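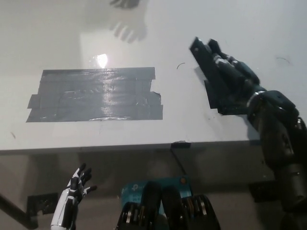
収蔵品目録における記述の改訂は、旧記述を消さずに残す形で行うべきである。プラルベルク郷土資料館が公開している写真目録では、撮影地や人物名の訂正が入るたびに以前の文言が上書きされ、閲覧者は最新の一文しか読むことができない。訂正そのものは歓迎すべきことであり、担当者の労を軽んじるつもりもない。しかし、目録の記述は複数の時代の手が少しずつ重なって成り立っている。白い天板に灰色のダクトテープを横向きに何本も重ねて貼れば、左右の端は不揃いにはみ出し、表面には皺が寄る。見栄えはよくないが、一枚の面が何本もの帯からできていることは見て取れる。目録の記述にも、この程度の継ぎ目は見えていてよい。

## 上書きによって失われるもの

具体的な事例を挙げたい。同館のヴンダーリヒ旧蔵写真群は、400点の紙焼きと、それに付随する手書きの一覧からなる。このうち登録番号1632の一点は、一覧では「シュトゥクロー、渡し場」とされていた。2023年の目録改訂において、この記述は「リケック、製材所前の船着場」に改められた。対岸の稜線を根拠とする訂正で、筆者も妥当な判断であったと考えている。

問題は、改訂後の公開画面に「シュトゥクロー」の語がどこにも残らなかった点にある。旧来の地名で引用した論文や展覧会図録を手にした者は、検索欄にその語を入れても当該の写真に行き着かない。加えて、旧蔵者がなぜ二つの土地を取り違えたのかという問いも、立てる手がかりを失う。写真の裏書きは別の筆跡で「シュト」とのみ略記されており、誤りが旧蔵者本人に由来するのか、後年の整理者に由来するのかは、いまなお決着していない。

誤った記述も、いつ、誰が、何を見てそう書いたかが分かれば史料となる。番号と表題だけを正しく整えた目録からは、収集と整理の過程を読み取ることができない。

## 反対意見について

旧記述の併記には、実務の側から根強い反対がある。第一に、画面が煩雑になり、一般の利用者を混乱させるというものである。第二に、過去の記述には今日の基準に照らして差別的な呼称が含まれ、それを公開し続けることが新たな害を生むというものである。

第一の点は、表示の工夫によって相当程度まで対処できる。現行の記述を先頭に置き、旧記述は日付と担当部署を付して下段に収めればよい。検索の対象には両方を含める。

第二の点は重く受け止める必要がある。ラニア・アワド氏は館の研究会において、呼称の保存と呼称の掲示とを区別するよう求めた。旧記述は内部記録として必ず保存し、公開に際しては注記を添え、場合によっては閲覧申請の手続きを設けるという案である。筆者はこれに賛成する。ただし、非公開とした箇所には、非公開とした事実とその理由を明示しなければならない。痕跡のない削除を認めれば、呼称の問題と無関係な訂正にも同じ扱いが及ぶおそれがある。

## 求められる最低限の措置

大がかりなシステム更新を待つ必要はない。既存の備考欄に、旧記述の全文、改訂の年月、根拠とした資料の三項目を記入するだけでも、事態はかなり改善する。記入者の氏名を出すことに抵抗があるならば、部署名で足りる。根拠が担当者の所見にとどまる場合には、その旨を書く。「推定」の二文字があるかないかで、後に続く調査者の負担は大きく変わる。

すでに上書きされた分については、印刷版の旧目録と手書き一覧が残っている範囲で、遡って転記することが望ましい。ヴンダーリヒ旧蔵写真群であれば、手書き一覧との照合がそのまま転記の作業を兼ねる。資料館は6月に次期の整理方針を定めるとしている。その方針に旧記述の扱いを独立した一項として加え、作業に要する時間を業務計画に計上するよう要望する。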